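Limari Street gallery gets a fresh coat and a longer day

Oct 2, 2026

I stopped by the Kobzar Rooms on my lunch break, mostly to get out of the rain, and ended up staying way past when I should have been back at my desk. If you haven't heard, our little gallery on Limari Street is open again! It had been closed since April, when a pipe let go over the back stairs, and I was starting to worry it would turn into another phone store.

Somkiat Sombatkul runs the place, and he was up a ladder when I walked in. He told me the repair itself went pretty fast and the drying out took forever. The building is old, the back wall held on to the damp, and the first painter they hired moved away in the middle of the job. So it goes.

The big change for most of us is the hours. The gallery used to close at 4, which meant I never once made it there after work. Now it stays open until 6, and it's still free (there's a jar by the register, so bring a dollar or two). Somkiat says they had 363 visitors in the last full month before the leak and he'd love to beat that by the holidays.

He's also been fussing over wall color. He said he went through so many sample cards that he started seeing them in his sleep, and he asked me what I thought of teal. I like a dark wall behind a busy picture, all those little specks of color really jump out at you, and I told him so.

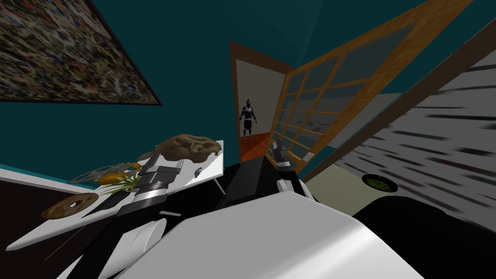
What's on this fall

The first show is called Hadau, and it's a mix of paintings and prints by people who live within a bus ride of the gallery. They got about 300 entries, way more than the walls can hold, so the pieces that didn't fit this time are being held for a second round in the new year. My neighbor has a print of her dog in there and she is over the moon.

Stondura, the frame shop two doors down, is doing a framing class upstairs on the opening weekend. Sign up at the front desk, and bring something flat to work on. I have a map from my grandfather that's been rolled up in a closet for years, so guess where I'll be. Parking is still terrible, by the way. Take the bus if you can.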